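26 May 2018

Kemwood, second floor. Started late again. The network share was down until mid-morning and Caster will not launch without it, even when every file it needs is on the local disk. I should move the config loader off the share. It has been on the list since the arms were mounted.

Finished cleaning the demonstration set for Betosetti. 287 episodes recorded, 280 kept. Of the seven dropped, four have a gap in the wrist encoder log, two were stopped by hand, and one has the wrong letter list in its header. I could repair the last one, but I don't trust the rest of a file with a bad header. It stays out.

Evaluation protocol, written down so I stop changing it:

Twelve foam letters, three plates. One trial is one letter named in the prompt and one plate named in the prompt. Every letter gets seven trials, 84 in total per policy. Letters are scattered again after each pass through the set, with no attempt to keep them upright or facing the same way. Plates stay put within a pass. A trial counts as a success if the right letter is resting inside the rim of the right plate when the arm goes home. A letter leaning on the rim is a failure. Touching another letter is allowed but gets a mark in the log.

The point of the whole exercise is arm choice. The old controller splits the table at the midline and gives each letter to the arm on that side. That works until the target plate is on the other side, at which point the arm has to reach across the full width of the paper or do a handover, and handovers with pieces this small are bad. The new version scores both arms on pick pose and place pose together and takes the better sum. No learned part in the score yet. The grasp itself is the same network in both cases, trained on the same 280 episodes, so any difference should come from the choice.

First full run of both today. The new rule wins on trials where the letter and the plate are on opposite sides. On same-side trials there is no difference that I would report. I had expected a small loss there from the extra planning time, and the times do go up, but none of the trials ran into the limit.

Failures sort mostly by shape. The thin letters are the worst. The fingers close above them or push them flat along the paper. The ring shapes are better than I predicted, because a finger inside the ring is a valid grasp and the network seems to have picked that up from the demonstrations. The u and the v get confused with each other when one is rotated, and a u on its side is sometimes read as an n. That is a labeling problem as much as a vision problem. I labeled by the piece in the box, and the network has only the outline. Tiwari, the segmenter, gives clean masks on all of them, so the error comes after the mask. I have ruled out the lighting as well. Same confusion with the overheads dimmed.

Color: I looked for an effect and found one for dark red only. Masks are fine, but the depth on those pieces is noisier and the approach height comes out wrong by a couple of millimeters. On foam this thin that is enough to miss. Could add a fixed offset for dark pieces. I don't like it, but it would tell me if the height is the whole cause.

The paper is a problem at the far edge. It has a slight ripple there and the plane fit picks it up. I refit using the middle of the table only and the residual dropped. Will make that the default and note it in the Caster config, with the old behavior behind a flag so the earlier logs can be replayed.

To do before June: repeat the 84 trials with the plates swapped between positions, since plate color and plate position are tied together in everything I have so far. Run the dark offset test. Write up the arm-choice score with the actual weights, which at present exist only in a commit message. Ask for the far camera to be recalibrated.

Letters are laid out for the next pass, nothing on the plates, both arms at the sides. The seed for this layout goes in the log with the others.

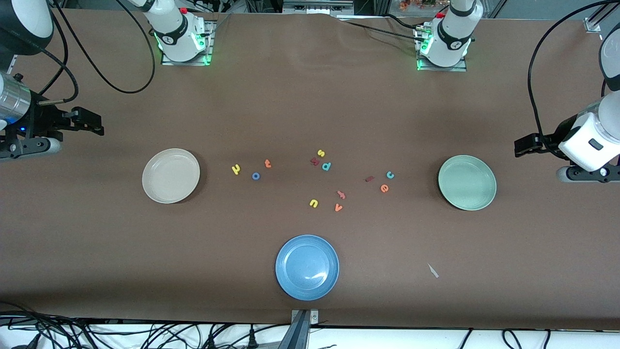 Plate swap first, then the offset test. If I do them in the other order I will have to run the baseline twice.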